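보드게임 룰 설명, 15분 안에 끝내는 법 (된다는 보장은 없음)

인터넷에 '룰 설명 잘하는 법'이라고 올라온 글은 대체로 믿지 않는다. 웃으면서 천천히 설명하라, 테마부터 들려줘라, 질문을 환영하라. 다 해 봤는데 웃으면서 천천히 설명했더니 40분이 걸렸고, 테마부터 들려줬더니 한 명은 휴대폰을 꺼냈다. 그래서 아래에 적는 것은 내가 우르나르(Urnar)라는 게임을 여러 번 설명하다가 망하고 나서 남은 순서다. 다른 게임에도 통할지는 직접 해 보고 판단하시길.

우르나르는 운하 도시에 창고를 짓고 물건을 나르는 일꾼 놓기 게임이다. 카드가 99장 들어 있고, 규칙서 표지에는 '5분이면 배운다'고 적혀 있다. 나는 이 문장을 쓴 사람이 초보자 셋을 앉혀 놓고 설명해 본 적이 있는지 의심스럽다.

준비: 설명 전날에 할 일

규칙서를 처음부터 끝까지 한 번 읽는다. 동영상으로 때우지 말 것. 내가 본 우르나르 영상 두 편은 둘 다 창고 임대 규칙을 틀리게 설명했고, 댓글에서 지적을 받고도 고치지 않았다.

그다음 혼자서 두 사람 몫을 잡고 세 라운드만 돌려 본다. 끝까지 할 필요는 없다. 세 라운드면 내가 어디서 규칙서를 다시 펼치는지 알 수 있다. 그 부분에 포스트잇을 붙여 둔다. 손님 앞에서도 똑같은 데서 막힌다.

구성물은 종류별로 지퍼백에 나눠 담는다. 수납 트레이를 따로 사라는 사람이 많은데, 나는 75유로짜리 목재 트레이를 사 놓고 지금은 동전통으로 쓴다. 지퍼백으로 충분하다.

장소는 식탁이 낫다. 바닥이나 침대에서 하자는 사람이 꼭 있는데 일꾼 말은 쓰러지고 카드는 미끄러진다. 돗자리를 깔아도 별반 다르지 않다.

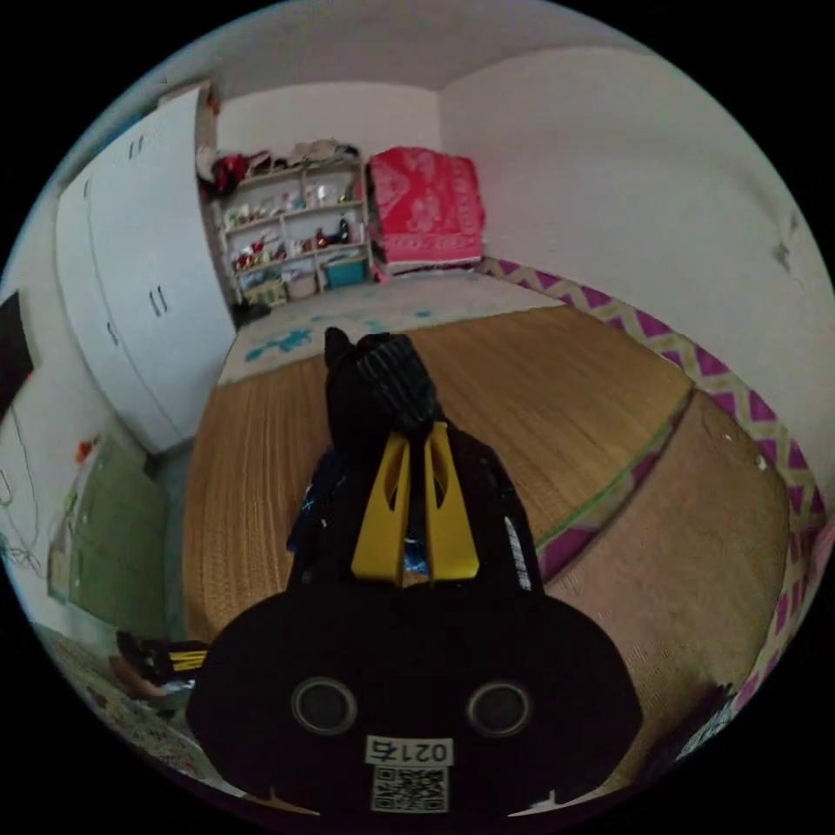

침대 위에 넓게 깔린 돗자리.

1단계. 이기는 조건부터 말한다

세계관은 나중이다. "게임이 끝났을 때 점수가 제일 높은 사람이 이긴다. 점수는 창고와 계약에서 나온다." 이 두 문장이면 된다. 우르나르에는 점수 얻는 길이 세 개 더 있지만 첫 판 하는 사람에게는 말하지 않는다. 비겁하다는 소리를 들은 적도 있는데, 다섯 가지를 다 말해 준 판에서도 다들 창고만 지었다.

2단계. 언제 끝나는지 말한다

의외로 많이들 빼먹는다. 우르나르는 누군가 창고 토큰을 다 쓰면 그 라운드까지만 하고 끝난다. 종료 조건을 모르는 사람은 마지막 라운드에 장기 투자를 하고, 그러고 나서 기분이 상한다.

3단계. 한 차례를 눈앞에서 해 보인다

말로 하지 말고 일꾼을 집어서 놓는다. 자원을 받는다. 카드를 한 장 산다. 옆 사람에게 넘긴다. 이 과정을 말없이 해도 반은 알아듣는다. 나머지 반은 어차피 두 번째 차례가 되어야 안다.

이 단계에서 "그럼 이 칸은요?" 하는 질문이 쏟아진다. 질문을 다 받으라는 조언에는 동의하지 않는다. "그 칸에 누가 들어갈 때 말씀드릴게요"라고 답하고 넘어가는 편이 빠르다. 단, 정말로 그때 말해 줘야 한다. 나는 두 번 잊어버렸고 두 번 다 욕을 먹었다.

4단계. 예외 규칙은 딱 두 개만

우르나르에는 예외가 많다. 시장 칸에는 일꾼 두 개가 들어갈 수 있고, 다리 카드는 손에 들고 있어도 점수가 깎인다. 이 둘은 미리 말한다. 모르고 당하면 판을 엎고 싶어지는 것들이다. 나머지는 요약표에 적어서 준다.

박스에 든 요약표는 쓸모가 없다. 아이콘만 열두 개가 늘어서 있고 설명은 규칙서 뒤쪽을 보라고 되어 있다. 손으로 한 장 새로 적는 것이 낫다. 글씨가 예쁠 필요도 없다.

5단계. 시작 패를 정해 준다

첫 판에서 시작 카드를 골라 가지라고 하면 10분이 날아간다. 카드 이름도 모르는데 무엇을 기준으로 고르란 말인가. 나는 미리 균형이 비슷한 묶음을 만들어서 그냥 나눠 준다. 시즈 페르후번(Siebe Verhoeven)은 이 방식이 게임의 제일 재미있는 부분을 빼앗는 짓이라고 한다. 그가 설명한 판에서는 시작 전에 피자가 먼저 도착했다.

6단계. 연습 라운드는 하되 되돌리지 않는다

'연습으로 한 라운드 하고 처음부터 다시'라는 방식이 널리 권장되는데, 막상 다시 하자고 하면 잘 풀린 사람은 싫어하고 카드를 도로 섞는 일도 귀찮다. 첫 라운드를 그대로 본게임으로 치되, 그 라운드에 한해 남의 패를 보고 훈수를 둘 수 있게 한다. 훈수 두기 좋아하는 사람은 라운드가 끝나도 멈추지 않는다. 이 문제의 해법은 아직 못 찾았다.

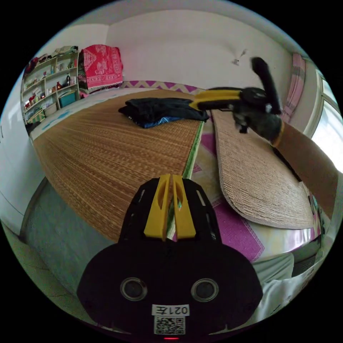 7단계. 설명한 사람은 이기려고 하지 않는다

일부러 지라는 말이 아니다. 설명하지 않은 규칙으로 점수를 내지 말라는 뜻이다. 1단계에서 세 가지 득점 방법을 숨겼다면 본인도 쓰지 않는 것이 맞다. 리즈완 세네비라트네(Rizwan Seneviratne)는 나한테 오데티(Odetti)를 가르치면서 항구 보너스를 마지막 라운드에 처음 언급했고, 그걸로 25점을 가져갔다. 6월에 있었던 일인데 아직 기억한다.

자주 나오는 반론

"앱으로 배우면 되지 않나?" 소바(Sova)라는 튜토리얼 앱을 써 봤다. 혼자 배우기에는 괜찮았다. 네 명이 화면 하나를 들여다보는 상황에서는 말로 하는 것보다 느렸고, 광고가 중간에 두 번 나왔다.

"규칙서를 미리 보내 주면 되지 않나?" 보내 봤다. 읽어 온 사람은 한 명이었고, 그 사람은 구판 규칙을 읽어 왔다.

"쉬운 게임을 하면 되지 않나?" 맞는 말이다. 후선스(Goossens) 같은 카드 게임이라면 이 글의 절반은 필요 없다. 1단계와 3단계만 하면 된다.

시간 배분

1단계와 2단계에 2분, 3단계에 5분, 4단계에 3분, 5단계에 1분. 남는 4분은 누가 화장실에 다녀오는 시간이다. 다섯 명이 넘으면 이 계산은 맞지 않는다. 여섯 명에게 설명해 본 적은 한 번뿐이고 그날은 결국 다른 게임을 했다.

2021년 4월 23일 수정: 시장 칸 규칙을 한 개로 잘못 적어 두었던 것을 두 개로 고쳤습니다. 지적해 주신 분께 감사드립니다. 다리 카드 감점은 2판 규칙서 기준이고 초판은 다를 수 있습니다.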